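4.2 Does turning and pairing save time later?

Advice on household laundry is nearly unanimous that socks and other small knits should be turned right side out and paired before they go into a drawer. The claim behind the advice is that a minute spent at the folding stage is repaid in the morning. We were unable to find a study that measured the repayment. Oksanen and Miettinen, who are cited most often on this point, asked people how long they thought they spent looking for a matching sock, and then treated the answers as if they had been timed. Filali's survey has 3,000 responses and the same weakness.

Our own data are smaller but were taken with a watch. The 17 households in the Tikkanen sample sorted small knits on whatever surface they normally used, which in most homes was the bed. We asked them to change nothing. Each household kept a log through September, and one of us (Adebisi) checked the entries against the timed sessions. We recorded 400 garments in all. Of these, 56 went into the drawer inside out, or partly so, and the people who put them there mostly knew it.

If the usual advice were right, those garments should have cost more time at the point of wearing. We could not show that they did. People turned a sock as they put it on, and the turning was hard to separate from the ordinary business of opening the cuff. Kettunen has suggested in discussion that our timing was too coarse to catch the difference. That may be so, but a cost that can't be picked up with a stopwatch is a weak basis for a household rule.

A second problem is that the literature treats "inside out" as a yes or no matter. Small knits rarely cooperate. A cuff can be open and the right way around while the rest is twisted above it, and a loose thread at the edge or a patch of frayed ends further up may be taken for the wrong side when a person is working quickly (Figure 3).

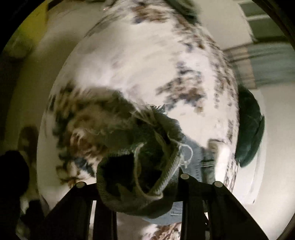 Figure 3. Dark grey-green knitted garment with a ribbed cuff, in front of printed fabric.

The Naltine coding sheet, which we used at first because others had, has one box for this and no room for a remark. Two coders given the same pile disagreed often enough that we dropped the box and wrote short notes instead. We would be cautious about any earlier result that depends on it, including the Kilell figures, where the coders are not named and no second reading is mentioned.

We do not claim that pairing is useless. Several people told us they liked the look of a paired drawer, and liking it is reason enough to do it. Our objection is to the time argument, which has been repeated from one handbook to the next on very little evidence. Whether the result would hold for larger knits, such as sweaters, we can't say from these logs.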